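Reading time: 2 minutes

Re: Costau hall - kitchen rota and the autumn booking
Mon 18 July

Kaede Honda wrote:
> Can someone confirm whether we still have the hall for the autumn term?
> The Helmy Street lot told me they had been offered our evening. Also, who
> has the urn? It was not in the cupboard when I looked.

Kaede,

We still have the hall. I spoke to Zlatko Bošković at the lettings office and he has us down for the same evening until the end of the year. Helmy Street were offered the small room upstairs, so I think the two got mixed up.

The rate is going up. It was 200 for the term and will now be 313, with heating included. Moataz thinks we should ask for the old rate without heating, but I remember last winter and would sooner pay. If anyone feels strongly, write to the list before the next meeting.
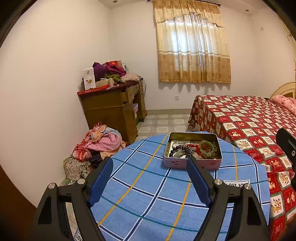
Costau Evening Readers - Hall and Refreshments

The urn is at Nesma Zaki's. She took it home in May to descale it and will bring it back next time. The cupboard key is on the hook inside the kitchen door again - please leave it there.

On tea money, we took 65 last term and spent 39 of it on milk, tea and biscuits. The rest can go towards the rent. I would like to keep the charge for a cup as it is.

We need two more names for the kitchen rota. It means getting there a bit early to fill the urn, and washing up afterwards. Moataz and I have done most of the spring evenings and would like a break. Tablecloths go home with whoever is washing up and come back the following time.

The book for the first autumn evening has not been settled. Kaede, you had a suggestion, so could you send the title round again? I have lost the email.

Hazem Ait Brahim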